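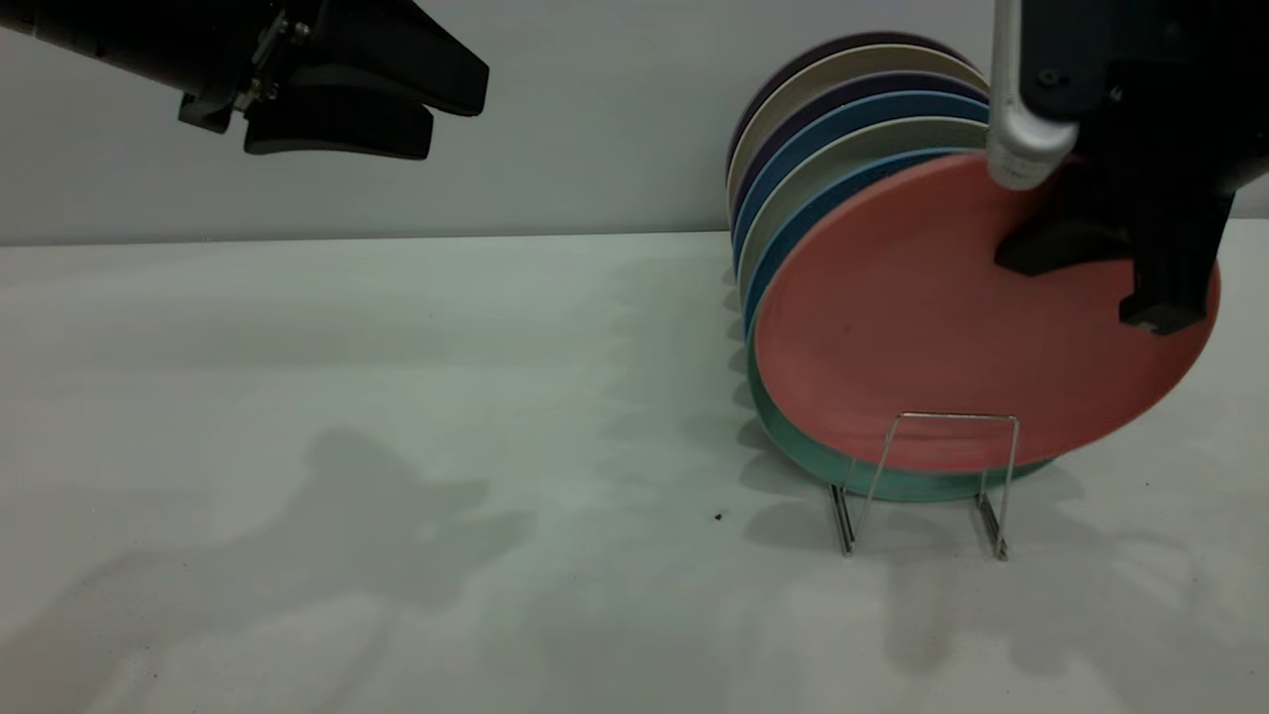 Protstead, September

So I've started learning to swim at 44, and my shoulders would like everyone to know about it. The pool here does a beginners' class on Tuesday evenings, and I signed up after a glass of wine (maybe two) and then couldn't get my money back.

First lesson: blowing bubbles. That was it! I was weirdly proud. The second week we held the wall and kicked, and I went home so hungry I ate dinner standing up at the counter.
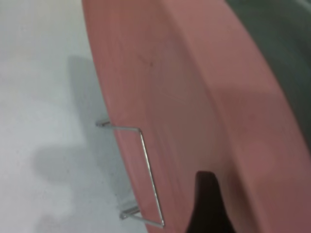 The trick with breathing, for me anyway, is to hum. I read that on a forum and felt silly trying it – but if you're humming you can't breathe in a noseful of water. By the end of the month I'd made it across the shallow end without touching down, and I came up grinning like a kid.

I'm not fast. A man with a snorkel passes me every single week.
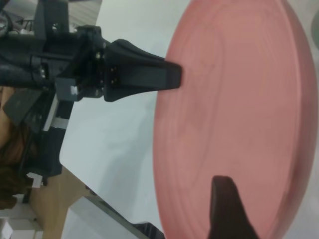

What I'm packing now

Goggles that fit, flip-flops, a banana, and 21 bobby pins, because the swim cap slides off otherwise. Next goal is one full length, deep end included. Wish me luck!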